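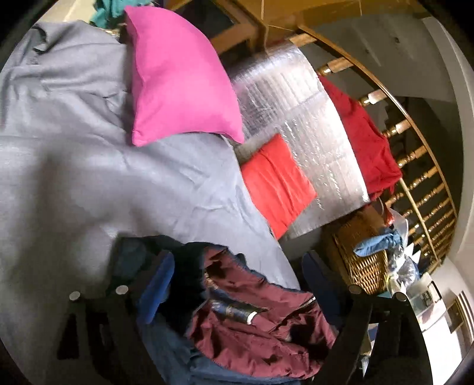
The spare bed at Mapplebeck, with the foil sheet, the two cushions and the grey-blue duvet

Lists > Drindville Household List > Bedding and Linen > Message

Search this list Advanced

Threads Authors Newest Join Help

Re: Bubble foil and a cold spare room
From: Emil Schnyder
18th December

Dear all,

Thank you for the kind words after my last message, and apologies to Endar for leaving the question hanging so long. We have been getting the spare room ready for my sister and her husband, and I kept meaning to sit down and write properly, and then there was always another pillowcase to iron.

Endar wrote:

> We have a brass bed in the back room, an old one with a
> curved rail and turned spindles, and the room is bitter from
> November onwards. Somebody at Drollavard told me to put
> silver bubble foil under the mattress. Has anyone tried it?
> Does it crackle? And how do you stop everything sliding
> off to one side when there are spindles to tuck round?

Well, yes, it does crackle! Ours did dreadfully the first winter, when I put it straight under the bottom sheet like a fool and my poor brother-in-law sounded like a bag of crisps every time he turned over. It wants to go under the mattress, right down on the slats, and then you hardly hear it. I cut mine 740 mm wide, in two lengths, and run them side by side with 110 mm of overlap down the middle. One wide piece would be neater, but I could never get it past the spindles without creasing it.

You will see from the picture that I had got as far as laying the foil out across the bed and no further. The cushions were sitting there along with everything else – the bright pink one and the coral red one, which my wife says clash and I say are cheerful. The deep red thing over the brass rail is waiting for a hook. We are short of hooks.

As for sliding, I don't tuck round the spindles at all any more. I tuck along the foot, fold the duvet back loosely by the pillows and let the sides hang. It looks a bit softer than a hotel bed but my sister has never complained, and it saves your knuckles. Do give the brass a wipe before the bedding goes on, or you will be leaning over clean cotton with a polishing cloth, and I have learnt that one the hard way more than once.

I still have a good length of foil left on the roll, Endar, if you would like it. I can bring it over to Drindville after the holidays, or you are very welcome to call in for it and stay for a cup of tea.

Warm wishes to everyone,
Emil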